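teleop day 3, thread bc I need to type this somewhere

1/ task is dumb simple on paper. sponges go in the teal bin. that's it. been at it since 2 in the afternoon

2/ left arm is easy for me, right arm I keep over-rotating the wrist. leader handles from Broltell are nice but the springs fight you when you go slow

3/ episode 11 was the first one I'd call clean. the ones before I either hesitated over the grasp or bonked the rim. deleting those – hesitation gets learned too, found that out on the Dromano job

4/ sponges squish!! close too hard and they pop out sideways. you can't feel it thru the handles so you end up watching the edges of the thing like a hawk

5/ tip if you're new: decide where your going before you move. pausing mid air looks like nothing to you and like a lesson to the policy

6/ up to 57 keepers now. goal was 2000 by end of July lol. almost 2000 if I stop sleeping

7/ someone asked if we script any of it. no, all by hand, both arms. tried the Brotemeck scripted grasps in spring and they were fine for blocks, useless on soft stuff

8/ table as of right now, bottles stay put, only the sponges are fair game
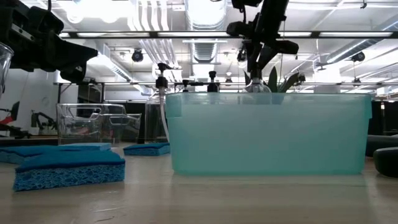

9/ ok back to it. will post the rollout when theres one worth posting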